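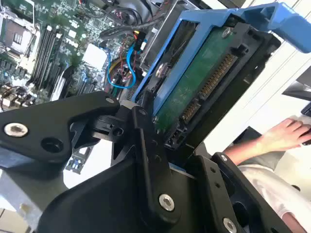
By the Oltavis press office, Plastdale

Oltavis extends desktop refurbishment service to storage retained in its original carrier

PLASTDALE, December. Oltavis, the computer refurbishment business, has extended its desktop service to cover 3.5-inch hard drives that are supplied, tested and returned in their carriers. The service is open to business customers from this month and applies to tower computers with an internal drive bay.

Until now, drives arriving at the Plastdale workshop were separated from their carriers at intake. The carriers went into mixed stock and the drives were tested bare. Under the revised procedure the drive and carrier are treated as one part with one record, from the time the case is opened until the machine is closed again for dispatch.

The blue plastic carrier, with its handle at one end, leaves the SATA data and power contacts exposed. A drive can therefore be connected to test equipment without undoing the screws that hold it in place. Oltavis expects this to reduce wear on the plastic rails and the number of fixings lost between stations.

The procedure was developed during a trial on 133 desktop computers returned at the end of a lease by Kaufmann, a supplier of office equipment. The machines held 161 drives in total, as part of the batch had been ordered with a second disk. Of these drives, 73 were passed for reuse in the same computer. The remainder were withdrawn on grounds of age, recorded errors or the customer's own data policy, and their carriers were inspected separately.

Eight carriers were rejected. Five had a cracked rail and three had a handle that no longer latched. Replacement carriers were drawn from stock held at Plastdale.

Work sequence

Each tower is disconnected from the mains and laid on its side with the side panel removed and the interior facing up. The data and power cables are released at the drive end and moved clear of the bay. The carrier is then withdrawn by its handle, in line with the bay, and its serial number is entered against the record for the computer.

The drive is tested in the carrier. A full surface read is followed by erasure, where the customer has requested it, and a second read. Results are stored with the serial numbers of both the drive and the computer. A drive that fails either read is not tested again.

While the bay is empty, the inside of the case is cleaned and the motherboard, memory slots and cable connectors are inspected. Cables with damaged latches are replaced. The air shroud, where one is fitted, is checked for secure seating before the side panel goes back on.

On refitting, the carrier is lowered square to the bay and pressed home until the latch engages. Cables are reconnected last and routed clear of fans. The computer is then started twice from cold, and the drive must be recognised on both occasions. 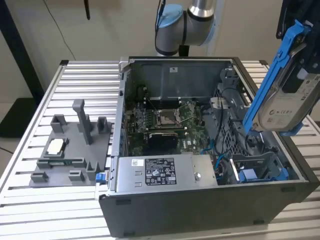
Records and labelling

Customers will receive one report per computer. It lists the drive model, serial number, hours in use, test result and the condition of the carrier. Reports are generated in Nekex, the asset register used at the Plastdale site, and can be supplied as a spreadsheet or as individual documents.

No labels are attached to the carrier rails, where adhesive can interfere with the fit. The workshop label is placed inside the case, and the manufacturer's label on the drive is left uncovered.

Availability

The service is offered for batches of eight computers or more. Smaller batches will be accepted when combined with other work for the same customer. Drives supplied without a computer are excluded, as are 2.5-inch drives mounted in adapters. These will continue to be handled under the existing bare-drive procedure.

Customers with work already booked may transfer to the new procedure at no charge, provided the machines have not passed intake. Requests should quote the batch reference.

Notes to editors

Oltavis inspects, repairs and resells desktop computers for business customers. Its workshop is in Plastdale.

The trial figures refer to the Kaufmann batch only and should not be read as typical failure rates for any make or model of drive.

Further technical information is available from the Oltavis press office.

Ends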